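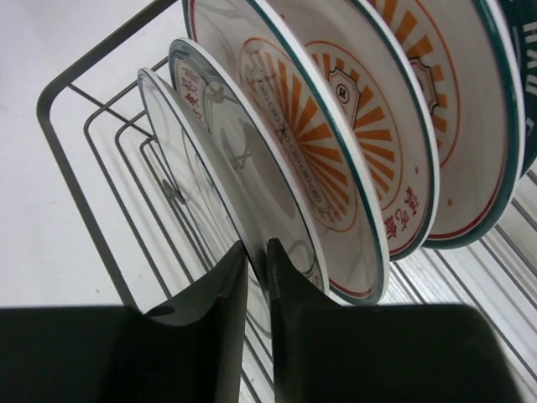 Shared Kitchen Meeting, Brarkis House
Minutes, January

Meeting opened at 7:10 p.m. in the second floor kitchen. Eight residents present. Minutes of the last meeting accepted with one correction: the broken kettle was from the third floor, not ours.

1. Dish rack
The wire rack stays where it is. Two residents asked for a bigger one. The Skudix double rack was looked at online, but it is too deep for the counter and would block the outlet. Not going ahead.
Agreed that plates go in the slots on edge, one per slot, and that the rack is emptied by 9 a.m. by whoever is on the morning list. Pots are to be dried by hand and put away the same evening.

2. Plates
There was a complaint that good plates are being stacked in with the everyday ones and getting chipped. The glass plates, the dark green one and the white ones with the orange sunburst in the middle and the Chinese characters on the rim are all for general use. Anyone who wants a plate kept for themselves should store it in their own room.
The sunburst plates do not go in the microwave until someone finds out if the rim color is safe. A note will be taped to the microwave door.
Request for more soup bowls. Carried over to item 4.

3. Sink and drain
Drain is slow again. Work order 1081 was sent to Ankrah in December and has not been answered. To be sent a second time, with a copy to the building office. Until then, scrape plates into the trash before rinsing. No rice down the sink.

4. Kitchen fund
Balance is $134 after the last order of dish soap and sponges. Approved: six soup bowls from Jelum, up to $40. Not approved: a new toaster. The old one works on one side and can wait until spring.
Residents who have not paid in for the winter are asked to do so before the end of the month.

5. Other business
The blue dish towels are missing. If they went down with someone's laundry, please bring them back.
Cabinet over the stove needs a new hinge. One resident has a spare and will put it on.

Closed at 7:55 p.m. Next meeting in February, same room.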